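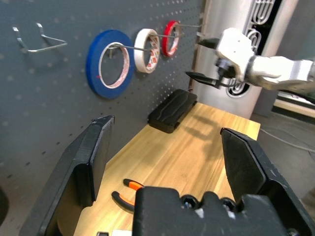
Rolls of tape on a pegboard wall.

Open day at the Pleltus barracks
2 Sep 2022

I have lived close to the Pleltus barracks for seven years and had never been past the gate. I know the trucks, which pass under my window early in the morning, and I know the sound of the shooting range when the wind comes from the north. So when the 531st Transport Battalion put up posters for an open day, I decided to go and see my neighbors.

The bus from Bach goes every hour and stops at the sports field, and from there you walk ten minutes along the fence. At the gate they look in your bag and ask for an identity card. Children do not need one if they come with an adult. The family in front of me had to carry a folding knife back to their car, and they were not happy about it, but the poster did say so. I was given a paper map and a green wristband, and then I could walk freely inside the marked area.

Most people went first to the parade ground, where the vehicles were standing. The biggest was a Womeck recovery truck, which the battalion uses to pull other trucks out of mud and ditches. You could climb into the cab on a small ladder. The line was long and I waited with the children, because I also wanted to sit there. The seat is hard and very high, and the road directly in front of the truck is hidden from the driver. The soldier at the ladder told me that for this reason they always drive with 2 people in the cab when they leave the barracks. I will think of this the next time I am on my bicycle.

At eleven there was a demonstration. A truck had "broken down" behind the garages and a crew had to bring it back with the Womeck. I expected a lot of noise, but it was slow work, with hand signals and long pauses. A sergeant explained each step over the loudspeaker. Unfortunately the loudspeaker was turned toward the guests of honor, and on our side we understood perhaps half. Next year I would stand near the flagpole.

The part I liked best was the medical tent. They showed how to stop a heavy bleeding with a tourniquet, and afterwards everybody could try it on a plastic leg. My first one was too loose. The medic was patient and made me do it three times, until she could not push her finger under the band. She told us that many people stop turning because they are afraid to cause pain. She also said that you must write down the time when you put it on. I took a first aid course when I got my driver's license, but we did not learn this there.

In the old riding hall there was an exhibition about Batik, the mission the battalion returned from in February. Most of it was photographs and letters, and a large map with the supply route drawn in red pencil. One wall was for the wounded and for the two soldiers who did not come home. There was a bench in front of it, and a book where you could write some words. People became quiet when they came to that wall. An older couple sat on the bench the whole time I was in the hall, and I did not want to disturb them, so I did not write in the book. I regret that a little.

Lunch was pea soup from the field kitchen, with bread, and you paid what you wanted. The money goes to the fund for the families. The soup was good, only very salty. Coffee was finished by one o'clock - please make more coffee.

I had wanted to ask about the trucks in the early morning, and there was a table for questions from residents. The officer there was polite. He showed me on a map that the southern gate is closed until the bridge is repaired, and this is why all the traffic goes through our street. He could not say when the bridge will be ready, as it belongs to the county. He wrote down my address and said that I will get a letter.

Some practical things, if you want to go next time. Entrance is free. Parking is on the grass behind the sports field and it becomes full before ten. Dogs are not allowed. The riding hall has a step at the main door, but there is a ramp on the left side, which was not marked on the map. The last bus back to Bach leaves at 5:40, and it was already full when it reached our stop, so I walked home.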